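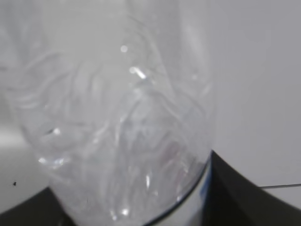 Why should my seller care what the house down the street went for, one of you wrote after last session, it's a different house and she put a new kitchen in hers. Fair enough. That's tonight's whole subject so I'm starting there and leaving the license law stuff for next time.

Flivico Real Estate Evening Course
Session 6 handout - Pricing a listing from comps
Posted 17 February 2022 by Course Staff

This site uses cookies to remember your login. By continuing to browse you agree to our use of cookies. Accept / Manage settings

Quick answer to the email. The seller doesn't have to care. The buyer cares. The buyer's agent cares, and if there's a loan the appraiser will probably be looking at the same three or four sales you are. So you look first.

1. Words you need

Subject - the property you are pricing. Always "the subject," even in your own notes, you'll mix up addresses otherwise.

Comp - comparable sale. CLOSED sale. Not a listing.

Active - on the market now. Competition. Tells you what other sellers are hoping for.

Pending - under contract. Useful, but you usually don't know the final price until it closes. Call the listing agent, some will give you a hint, plenty won't.

Expired / withdrawn - didn't sell. Often the price, sometimes condition, sometimes the owner wouldn't let people in. Print these too. Very useful at the kitchen table when a seller wants to go high.

CMA - comparative market analysis. What you prepare. Not an appraisal, do not call it an appraisal, do not let the seller call it an appraisal in an email without correcting it.

2. Picking comps

Order I use. Other people do it differently.

Location first. Same subdivision if you can. For the class example we stay inside Virulell, the older part, south of Tse Street. The north side of Tse Street is in Zadville too but the lots are bigger and the houses newer, and buyers treat it as another neighborhood. You would not know this from the map. Drive it.

Then date. Recent beats old. When the market is moving quickly a sale from October may already be stale. If it's slow you can reach back further but say so on the page.

Then type. One story against one story. Don't comp a ranch with a split level because the footage happens to match.

Then size. Close as you can get. The bigger the gap the bigger the adjustment, and big adjustments are where people argue with you.

Then condition. Hardest one. Listing photos are old, or flattering, or both. If you showed the house while it was active, your own notes are worth more than the photos. Keep your showing notes!!

Then the terms of the sale. Family transfers, estate sales, a seller who paid a pile of the buyer's costs. The recorded price can be real and still not tell you much. Check the remarks, call if it smells off.

Three good comps is a decent page. Six weak ones just gives everybody something to pick at.

3. Adjusting

This is the part everyone gets backward on the quiz so read it twice.

You adjust the COMP, never the subject. You are asking what the comp would have sold for if it had been like the subject.

Comp is better than subject - subtract from comp.
Comp is worse than subject - add to comp.

Write it on the inside of your folder.

Class example. Subject is 1311 square feet, one story, one-car garage, south Virulell, kitchen redone by the present owner.

Comp A. Same street, same garage, same age. 30 square feet larger. We're using $82 a square foot as the size adjustment for the class. Comp A is better, so subtract.

30 x $82 = $2,460 off Comp A's sale price.

Comp A also has a storage shed out back and the subject doesn't. We put the shed at $800. Comp better again, subtract again.

$2,460 + $800 = $3,260 off in total.

Comp B. Same size as subject for our purposes, no shed, original kitchen. Now the comp is worse. Add. How much? See next section, since that's the one the email was really about.

Note on the per-foot number. The size adjustment is NOT the sale price divided by the square feet. That figure has the land in it, and the driveway, and the roof, all of which the house needs whether it's a little bigger or not. An extra bit of living space normally adds less than the average foot does. Several of you used the average foot on the homework and came out much too high. I marked it but only took half off.

And the class number is a class number. Don't carry it into your own office. Work one out from your own sales, or ask your broker what they use and why.

4. The kitchen problem

What it cost is not what it's worth. Sellers hate this. They have the receipts in a drawer and will bring you the drawer.

Ways to get at a number:

Paired sales. Find two houses that sold near the same time, alike in everything except the kitchen. The difference in price is a clue to what buyers paid for the kitchen. One pair is thin. Two or three pairs pointing the same way, now you can say something.

Ask agents. Who worked the sales, what did their buyers say, was there another offer and what was it on.

If you can't find pairs - and in a small place like Zadville you often can't - give a range and say it's a range. "Buyers here seem to pay something for an updated kitchen, here is the low end and here is the high end and these are the sales I looked at." Sellers take that better than you'd think.

Don't invent a number because the form has a blank box. Leave it blank and write a note under it.

Also watch for double counting. If you already called the comp's overall condition worse and added for it, you can't add the kitchen again on its own line. Same kitchen. Came up four times in the homework.

5. From adjusted prices to a list price

So you've got three adjusted numbers. Don't average them. Well you can, but then look at them again.

Which comp needed the fewest adjustments? That one gets the most weight. If Comp A needed two small ones and Comp C needed seven, Comp C is along for the ride.

Then look at the actives. If two houses like the subject are sitting unsold at a price under where you landed, your comps may be telling you about a market that's gone already.

Then talk about a range, and where in the range, with the seller. Depends on:

- how soon they need to move
- whether they've bought the next place already
- how much showing traffic they can stand (small kids, night shifts, dogs)
- whether they'd drop the price later, and when

That last one you want in writing, or at least in an email. We use 30 days in the class exercise - if no offer by then, the agent and seller sit down and look at price again. Your office may do it different. Point is to agree before the sign goes up, when everyone is still in a good mood.

Search brackets. Buyers set a top price in their search and never see what's over it. If your number falls just over a round figure, think hard whether the bit on top is worth being invisible to everybody who stopped at the round figure.

6. Things sellers say

"We can always come down." True. But the first couple weeks is when the listing gets looked at the hardest, and you spend them at the wrong price. After that people start asking what's wrong with it.

"We need this much to buy the next one." The buyer doesn't know that and won't pay for it. Be kind about it, it's often a real worry. Do the net sheet with them, early.

"The website says it's worth more." Open it with them. See which sales it seems to be using, if it shows any. It hasn't been inside. Sometimes it's close, be ready for that too.

"The other agent said higher." Ask to see the comps. If there are good sales you missed, say so and fix your page. If there aren't any comps, just point to yours and stop talking.

Don't take an overpriced listing just to have the sign out. I know it's tempting the first year. You pay for the pictures and the gas and the seller is unhappy with you the whole time.

7. Fair housing reminder

Pricing talk goes wrong fast. You compare properties and sales. You do not explain a price difference by who lives on the street, or used to, or is moving in. Not as a joke, not off the record, not if the seller brings it up first. Change the subject back to the sales. If they keep on, talk to your broker before you go any farther with the listing.

8. For next session

Redo homework sheet 5, question on Comp C, if you got the signs reversed (you know who you are). Hand in on paper please, the upload page is still acting up.

New one - pick a house you can see from the street, not your own, and find three closed sales for it. One page. For each comp write one line on why it's in and one line on whats wrong with it. No adjustments yet, just picks.

Read the chapter on agency before you come. It's long, start early.

Room is the same. Side door on Tse Street, the front gets locked at the start of class. Bring a calculator that isn't your phone, the state exam won't let you have the phone and you may as well get used to it.

Recent handouts
Session 5 - Filling in the net sheet
Session 4 - Deeds, title and what gets recorded
Session 3 - Easements and shared driveways
Session 2 - Measuring square footage
Homework sheet 5 (corrected version)
State exam sign-up dates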